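# El impuesto sobre el silencio

En octubre, el ayuntamiento de Dernis aprobó por unanimidad el impuesto sobre el silencio. La unanimidad se consiguió a las 4 de la madrugada, cuando los que estaban en contra se habían dormido y el secretario interpretó los ronquidos como asentimiento.

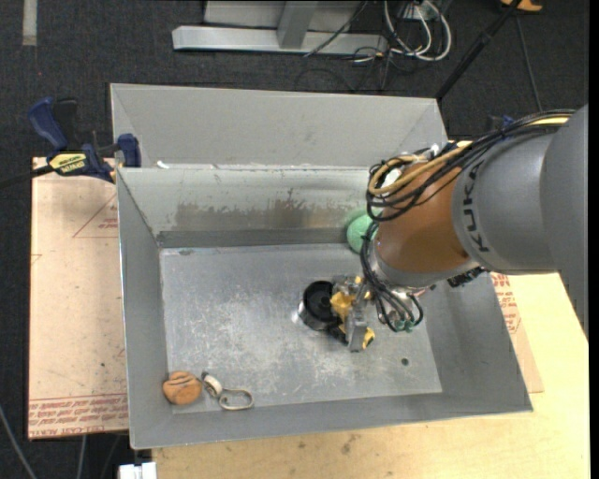 La idea venía de Zornuvley, el pueblo de enfrente, donde llevaban años gravando los balcones con vistas a Dernis. En Dernis no había balcones que mereciesen un gravamen, pero silencio sobraba. Lo había en la plaza después de comer, en la biblioteca, en casi todos los matrimonios. Un concejal calculó que, bien explotado, daría para arreglar el tejado del mercado y comprar una fuente.

El inspector municipal recibió una libreta, un cronómetro y un sombrero que le quedaba grande. Debía presentarse en los domicilios sin avisar, sentarse donde no estorbara y anotar los minutos en que no se oyera nada. El reglamento eximía el sueño, los velatorios y el rato de buscar las gafas.

Su primera visita fue a la viuda de la calle del Horno, que vivía sola y le ofreció un café. La viuda habló dos horas seguidas. Habló de su difunto, de las rodillas, de una prima que se había ido a vivir a Habte y escribía cartas muy frías, de lo mal que cierran ahora los botes de tomate. El inspector salió con la libreta en blanco y un tarro de membrillo. Volvió al día siguiente para asegurarse y le pusieron otro café.

En la casa de al lado encontró a un matrimonio que no se dirigía la palabra desde la boda del hijo mayor. Aquello era una mina. El inspector puso en marcha el cronómetro y se acomodó. A los pocos minutos, el marido carraspeó.

—¿Cuánto llevamos? —preguntó.

—Seis minutos.

—¿Y eso qué cuesta?

El inspector se lo dijo. El marido miró a su mujer, la mujer miró el aparador.

—Pues el pescado de la boda estaba seco —dijo él.

—El pescado lo eligió tu hermana.

Siguieron hasta la hora de cenar. El inspector se marchó de puntillas, con la sensación de haber roto algo o de haberlo arreglado, y sin saber en qué casilla se ponía eso.

Para Navidad, Dernis era insoportable. La gente leía en voz alta los prospectos. En la biblioteca se recitaba la guía telefónica por turnos, y el farmacéutico, hombre de natural reservado, se había comprado un loro. El loro, de la casa Himach, garantizado por escrito, no dijo ni una palabra y tributó por separado.

La recaudación del primer trimestre ascendió a 1.275 monedas, casi todas del loro y de un monje de paso que pidió factura. El tejado del mercado siguió goteando. Los de Zornuvley se quejaron del ruido y cerraron sus balcones, con lo que dejaron de pagar por ellos y se arruinaron también.

El pleno se reunió para derogar el impuesto. Se presentaron todos los vecinos, cada uno con su opinión y varios con la de un pariente. El alcalde pidió silencio. Lo pidió otra vez, golpeando la mesa con un zapato, y por fin lo obtuvo.

Al fondo de la sala, el inspector se ajustó el sombrero y sacó el cronómetro.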